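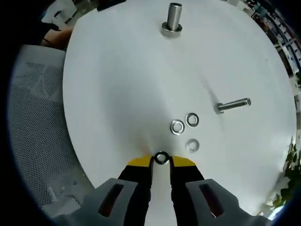 Washers on the white round table, Keltby workshop.

Progress report to the Skalen Fund
Project: Repair evenings in Keltby and Sotomayor
Period: spring to September

In this period we held 14 repair evenings, one more than the 13 we promised in the application. Keltby had eight of them and Sotomayor had six. The hall in Sotomayor was closed during the summer for work on the roof, so we moved 2 evenings to the school there.

Visitors bring mostly lamps, chairs, bicycles and small kitchen machines. Bicycles were more than we expected, and in May the waiting time was too long. From June we ask people with bicycles to book a place before they come. This works better, but some older visitors do not like to book by phone and we still accept them at the door.

Costs. The budget for tools is used. The budget for small parts is not – 50 percent of it remains, as the company Zukero gave us screws, washers and springs from its old stock. We would like to move the remaining money to rent, where the price in Keltby went up in July. Please tell us if you need a separate letter for this change.

Delays. The course for young people did not start yet. We had a teacher, but he took a job in another town. A new teacher has agreed to begin in October, and the course will have the same number of lessons as in the plan.

The safety check of electric items is now done at a separate desk, as you advised after your visit. We also wrote a one-page guide for visitors, which is printed in two languages and lies at the entrance.

Next period: the course, winter evenings in both places, and a first talk with the library in Keltby about lending tools. The list of expenses is attached with the receipts – the two for rent in August will follow by mail.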